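Choosing a grasp in clutter: simulation report for the Tomarar project

Student project report, Anisstead, October

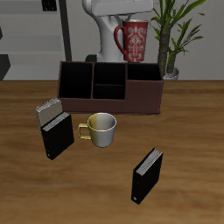 Our task was to get a simulated arm to pick one named object from a tabletop and place it in or next to a desk organiser without knocking anything over. Mugs and books were used because they are awkward in different ways. A mug can be gripped by the rim or the handle, while an upright book is easy to tip.

We compared 2 ways of choosing a grasp. The first took the highest-scoring grasp from the planner. The second, which we called Cù, also checked the path to the goal and dropped any grasp that would bring the fingers near another object. Each method was run on the same 1,000 random layouts.

Cù was slower, adding roughly six seconds of planning per layout, but it tipped fewer books. It failed to find any grasp in 49 layouts – mostly ones where a book stood close to the mug on the handle side. The first method always returned a grasp, although many of these ended in a collision.

We did not vary friction or object weight, so the results may not carry over to a real arm. The layouts and scoring script are on the shared drive at Stamville, in the folder with the planner settings.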